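Tracking household water use without a smart meter

May 1, 2022

The water bill for our house on Chisholm Street arrives every two months and gives one number. In February that number was 23 percent higher than the one before it, with no guests, no lawn and no new appliances. A two-month total is too coarse to tell you anything useful, so I started reading the meter myself.

The meter is a Carnow positive displacement unit in a concrete box near the sidewalk. It has a six-digit register, a sweep hand, and a small triangular leak indicator that turns at very low flow. The register reads in cubic feet. One cubic foot is 7.48 gallons, and all figures here have been converted.

Method

I read the meter twice a day, at 6 a.m. and 10 p.m., and wrote both values in a spreadsheet. The sweep hand gives one more decimal place than the register and it matters for the overnight figure, so record it. The lid on the box is heavy — use a screwdriver in the slot and not your fingers.

Overnight use is the interesting part. Between 10 p.m. and 6 a.m. the only expected draws are a toilet flush or two and whatever the water softener does. Ours is a Patwood softener on a timed cycle. It regenerates at 2 a.m. every fourth night, whether or not the resin needs it.

After 27 days I had enough to work with. Regeneration nights stood out clearly. The remaining nights did not drop to near zero as they should have. They sat at a steady 37 gallons, with very little spread. People don't use water that evenly, so I took it as continuous flow.

I shut the valve to the softener first and watched the leak indicator. It kept turning. Then I shut the toilet supply valves one at a time, waiting a few minutes after each. With the upstairs one closed the indicator stopped. Food coloring in that tank showed up in the bowl before I had put the bottle away.

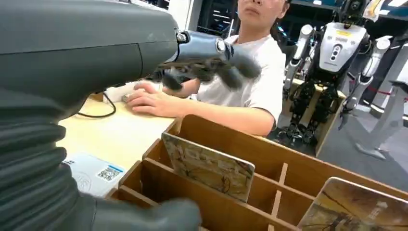
Repair and results

The flapper had gone stiff and no longer sat flat on the valve seat. The replacement was a Prullano universal flapper, which needed the chain shortened by two links. Too much slack and the chain gets under the flapper, too little and it holds the flapper open. I also wiped mineral scale off the seat with a nylon pad. Don't use anything metal on a plastic seat.

Overnight use on non-regeneration nights fell to between two and four gallons, consistent with one flush on a 1.6 gallon toilet and sometimes two.

I then looked at the softener. Its hardness setting had been left at the installer's value, well above what a test strip gave at the kitchen tap's untreated line. I corrected the setting and moved the cycle from every fourth night to every sixth. No hardness has shown up at the shower since, but the test strips are crude and I will keep checking.

The total for the most recent full week was 817 gallons. I have no good figure for the same week last year, only the bill, and the billing periods don't line up.

Open items

The outdoor spigot on the north side has its own shutoff, which I haven't tested yet. The 6 a.m. reading is also a nuisance in rain — the box fills up and the register fogs under the glass. I am considering a magnetic pulse sensor strapped to the meter body, but the utility's rules on attaching things to the meter are unclear and I have asked them in writing. The spreadsheet stays manual until they answer.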